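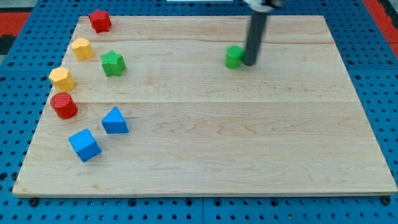

Shape blocks on the maple sorting board, Isurdale workshop.

Isurdale Toy Library: progress report to the Mitmont Fund, spring term

Dear all at Mitmont,

Thank you for your patience in waiting for this one. I had meant to send it at the start of May, and then we had the varnish delivery and the half-finished shelving to deal with, and one thing ran into another as it does. I hope what follows makes up for it, as it has been a good few months and there is plenty to tell you.

You will remember that your grant of £3000 was for a new set of sorting boards and wooden shape blocks, to be lent out to playgroups, childminders and families who have asked us for something sturdier than the plastic sets we started with. The money has been spent almost entirely on timber, paint and bench time, and I am glad to say we are still inside the budget, with £200 held back for repairs over the summer.

The boards

We went round the houses a bit on what wood to use. Our first two boards were pine, which was cheap and pleasant to work but dented the moment a toddler brought a block down on it with any enthusiasm (and they do have enthusiasm!). We have now moved to maple, joined from planks. It is a lovely pale wood and the colours of the blocks show up beautifully against it, which matters a great deal to the little ones with poor eyesight. You can make out the long seam across the middle where the planks meet. I was worried about that seam to begin with, but I have run my thumb along it more times than I care to admit and it is perfectly smooth.

The board we keep in the workshop is bolted down at the front so that it stays put while we try things out on it. The lending boards have no bolts, of course, and go out with a non-slip mat underneath.

The blocks

We settled on strong, plain colours: red, yellow, green and blue. There are cylinders, cubes, triangular prisms, a five-sided block, an eight-sided one and a star. The star has been the great favourite wherever it has gone, and also the greatest nuisance to make. Five points means five places for the paint to chip, and we have had to round them over more than we first planned. It has ridges on the top, which children like to feel with their fingertips, and we are keeping those whatever happens.

We did have a long talk about whether each shape ought to have a colour of its own. In the end we decided against it. There is a red cylinder and a green cylinder, so a child can sort by shape, then tip everything out and sort by colour, and find that the piles come out differently. Yuxi Ye, our play worker, was very firm on this point and the sessions have proved her right. She has one little boy who will happily spend most of Thursday morning moving the green cylinder away from all the others and back again.

Lending so far

There are 50 families on the list for the new sets, and the first 7 sets are already out. The Ren playgroup took the first of them and has asked to keep it a second month, which we have agreed to. What has come back to us by way of comment is mostly kind. The eight-sided block is a touch too squat for some hands to lift easily, so we shall try a taller one. Two parents asked for a bag to keep everything together, and I think they are quite right, as blocks do wander off under sofas.

What has not gone so well

The paint took longer than we had allowed for. We had ordered from Stitirero, who were helpful throughout, but the blue came late and it held up the cubes and the triangular prisms for the best part of a month. We have since bought enough of every colour to see us to the end of the year. Storage is also tight, and until the shelving is finished the spare boards are stacked against the wall in the office with a blanket between each.

Between now and the next report

We plan to finish the remaining boards, sew the bags, and write a one-page sheet of games to go out with each set. Yuxi has drafted it already and I have promised to read it this week. If any of you would like to visit, mornings are best, and there is always tea. We would be so pleased to show you round.

With warm thanks from everyone at Isurdale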